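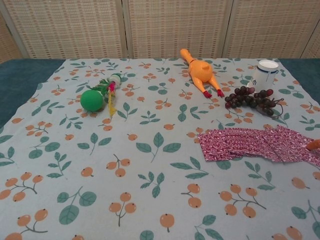 Según Ye-ji Kwak, un protocolo de preparación de mesa que no se pueda leer en voz alta en menos de un minuto acaba por no cumplirse, y la primera versión del nuestro ocupaba cuatro páginas. La observación llegó en la revisión interna de noviembre y obligó a rehacer esta sección casi por completo. Lo que sigue es la versión reducida, con las reglas que se mantuvieron y las que se retiraron.

Figura 3. Disposición de objetos sobre mantel estampado, con biombo al fondo. Vista desde la altura del pecho.

4. Reglas de preparación y registro

4.1. Alcance

Las reglas se aplican a las tareas de manipulación sobre mesa descritas en la sección 3: coger un objeto, trasladarlo, ordenar un grupo y doblar o desdoblar un tejido. No cubren las tareas con líquidos ni las que exigen herramientas con filo, para las que sigue vigente el procedimiento de laboratorio. El conjunto analizado consta de 306 episodios, repartidos entre las sedes de Prulard y Hakov. Las dos sedes usaron el mismo documento, pero lo interpretaron de manera distinta en varios puntos, y esas diferencias motivaron buena parte de la redacción actual.

4.2. Selección de objetos

Cada disposición debe combinar objetos rígidos y deformables. La regla original pedía además que todos los objetos fueran de uso doméstico corriente. Se retiró porque dejaba fuera los juguetes, que aportan formas difíciles de agarrar y materiales poco representados en los catálogos habituales. En la figura 3 coinciden una taza blanca con franja azul, un pollo de goma, una tela doblada y un juguete con flecos y plumas o material similar. Los flecos y apéndices finos plantean un problema propio: los anotadores no coincidían en si debían incluirse en el contorno del objeto. La norma adoptada es que se incluyen siempre que estén unidos al cuerpo principal, aunque descansen sobre otro objeto.

Los alimentos se sustituyen por réplicas cuando la sesión vaya a repetirse en días distintos. La hoja de preparación debe decir expresamente si una pieza es réplica o alimento. No basta con el nombre: un registro que diga solo "uvas" se devuelve a quien lo rellenó. Naveen Upadhyay propuso ampliar esta exigencia al peso de cada pieza, y así se hizo en Hakov, donde había balanza en la sala. En Prulard el campo quedó como opcional.

4.3. Superficie y fondo

Se admiten superficies estampadas, y al menos una parte de las sesiones de cada sede debe usarlas. Un estampado con motivos redondeados, como las bayas naranjas del mantel de la figura 3, es exigente para la segmentación cuando hay sobre él objetos de color parecido, y ese es el tipo de caso que interesa conservar. El mantel no se plancha ni se tensa. Las arrugas leves se aceptan, y también que quede a la vista parte del tablero. Lo que no se acepta es mover el mantel una vez iniciado el episodio, salvo que la tarea lo pida.

El fondo se cierra con un biombo o un panel opaco. La finalidad es doble: evitar que aparezcan personas ajenas al estudio y reducir la variación entre sesiones de una misma sede. El biombo puede tener textura. En la primera versión se exigía un fondo liso de color neutro, requisito que ninguna de las dos sedes cumplió de forma continuada, y se decidió eliminarlo antes que mantener una norma sin aplicación.

4.4. Colocación

Los objetos se colocan sin plantilla. Los operadores tienden a formar filas, sobre todo al final de la jornada, y por eso la hoja incluye un orden de colocación sorteado. Se permite que dos objetos se toquen. Se permite que un objeto quede parcialmente fuera del campo de visión, siempre que no sea el objeto de la tarea. No se corrige la orientación de los objetos con asas: si el asa queda hacia un lado incómodo para el agarre, se deja así y se anota.

Hubo desacuerdo sobre este último punto. Nermin Karakaya defendió que las orientaciones muy desfavorables alargaban los episodios sin añadir información útil. Seo-ah Son sostuvo lo contrario, con el argumento de que el operador no puede juzgar en el momento qué orientación es desfavorable para el sistema. Prevaleció la segunda postura - con una salvedad, la de los objetos frágiles, que sí pueden recolocarse.

4.5. Registro y descarte

Un episodio se descarta si falta la hoja de preparación, si aparece un rostro o si la cámara cambia de posición respecto a la calibración. Se descartaron 68 episodios por alguno de estos motivos antes de fijar el conjunto final. El fallo en la ejecución de la tarea no es causa de descarte. Los episodios fallidos se conservan con su etiqueta, y la etiqueta la pone una persona distinta de la que manejó el equipo.

La hoja se rellena antes de empezar a grabar. Ekrem Ertürk comprobó que las hojas rellenadas a posteriori omitían con frecuencia los objetos secundarios, los que estaban en la mesa pero no intervenían en la tarea. Desde entonces la plataforma Atitwood bloquea el inicio del episodio mientras la lista de objetos esté vacía. El bloqueo no impide escribir una lista incompleta, de modo que la revisión por muestreo sigue siendo necesaria: se revisan 20 hojas por sede en cada ronda, elegidas por sorteo.

4.6. Limitaciones

Las reglas se redactaron para dos salas con iluminación de techo parecida. No sabemos cómo se comportarían en espacios con luz natural cambiante. Tampoco se evaluó el coste de formación de los operadores nuevos, que en ambas sedes aprendieron junto a otro operador y no a partir del documento. La hoja de preparación, en su forma actual, se incluye en el apéndice B.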